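Week 8: Collecting demonstrations

Welcome back, everybody. Last time we talked about what a policy learns from, and I promised we would get our hands dirty, so let's do that now (simulator first, real arms after the break in March).

A demonstration is one full try at the task, start to finish, with you driving both arms. Your group owes me 200 of them, and the class set should reach 1000 when we pool everything. That sounds like a lot -- it goes faster once your wrists settle down, I promise!

Please vary your starts. If every episode begins from the same pose, the learner gets very good at that pose and lost everywhere else. Keep your fumbles too, as long as you recovered, and tag them "recovery" in the Vakeo log.

Before you press record, have both grippers open and in view, with the table ahead of you. 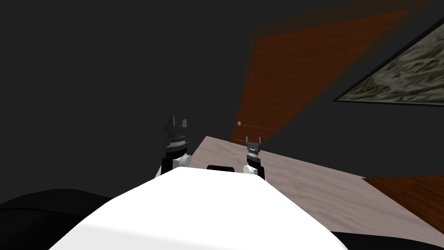 Nazareno Fontana wrote in to ask whether slow, careful episodes are worth more than quick ones, and whether mixing two drivers in one batch would muddy things. Mixing is fine, Nazareno, just put the driver's initials in the log. As for speed, pick a pace you can hold for a whole session and stay near it.

Reading: chapter 11, first half.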